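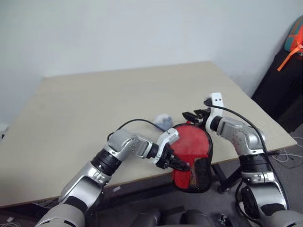 VIRKBERG, 2024-08-22 — The automation company Vulell has changed how it maintains the two-arm robot in its Virkberg workshop, after cable faults stopped the machine for 2 days in March. The robot handles soft goods, such as the red case with black mesh held between its two grippers, and this work makes the wrists turn often. A long black cable follows the outer side of the right arm, and it is now inspected after every 40 hours of operation. The technicians also clean the black gripper fingers and tighten the screws at the wrist.

Search this site Enter keyword Go

The fingers are replaced when they have completed 283 hours. Before, they were replaced only when a case began to slip. The spare parts come from the supplier Samonte, and the new set takes less than one hour to install and calibrate.

Vulell said that it will use the same schedule for a second robot, which is being prepared at its site in Draneris.

Print this article | E-mail this article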